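A few rules we keep for recording with hand-held grippers in people's homes. I wrote the first version in January after a messy batch. Posting it as a thread since two groups have asked for it. 1/12

Scope first. This covers cloth and small household items on a table, one or two hand-held grippers, one person doing the task. It doesn't cover fixed arms. Our fixed-arm rules sit in the Clavton checklist and they are a lot longer. 2/12

Rule one: get written consent for the room as well as the person. People agree to have their hands recorded and forget that the camera sees the back wall, the shelf and the mail. We go around the room with them before the first take and ask what should be moved. 3/12

Rule two: leave the home looking like a home. Take out what is private, fragile or dangerous. Leave the rest. Early on we cleared tables down to a plain surface and the policies we trained on that did poorly anywhere with a pattern. The Odar set had 59 sessions and nearly all of them were on plain gray tops. 4/12

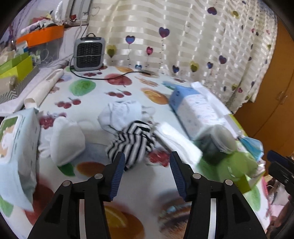 Cloth task on a fruit-print tablecloth, jaws open. Striped cloth just ahead of them, white cloth right behind it.

Rule three: a printed tablecloth is fine, but write it down. The surface field in the session sheet has three values – plain, patterned, pictorial. Printed fruit or flowers go under pictorial. Don't leave it as "other." We lost most of an afternoon sorting out the "others" from Thibodeau. 5/12

Glossy covers get their own flag. They throw highlights, and white cloth on a white glossy cover is hard for a segmenter. If two white items touch each other, note that in the sheet too. Don't separate them unless the task says to. 6/12

Rule four: open the jaws all the way at the start of each take and hold for a second. Both pads should be in view. It gives you a check on the jaw width reading and a clean cut point. Takes without the hold go in a separate folder and don't count toward the total. 7/12

Rule five: check the pads before every session. Ribbed pads pick up lint from cloth work and the grip changes. Wipe them every 80 takes and log it. If you swap a pad, log that as a new configuration, even if the new one looks the same. 8/12

Rule six: cables and heaters. Any cable that crosses the work surface gets routed to the back. Portable heaters stay off during recording and cloth stays well clear of them. If the room is too cold to work in with the heater off, pick another room or another time of day. Please don't bargain with this one. 9/12

Rule seven: labels. Packages on a table often have pictures or print on them. Brand names are fine for us. Names, addresses and prescription labels are not, so turn those around or take them out. Blurring later is a backup. At Sisinberg we reviewed 1660 takes by hand for this and I don't want to do it again. 10/12

Rule eight: stop at 100 takes per person per day. Tired people drag the cloth when they should be lifting it, and it shows in the data well before they say anything. Breaks are paid. Failed grasps stay in with a "fail" mark. Deleting them makes the success rate look better than it is. 11/12

Still open: what to do when two grippers are in use and one drifts out of the other's view. Right now we keep the take if the timestamps match and drop it if they don't. I'm not sure that is strict enough. If your group has a written rule for it, I'd like to read it – replies are open. 12/12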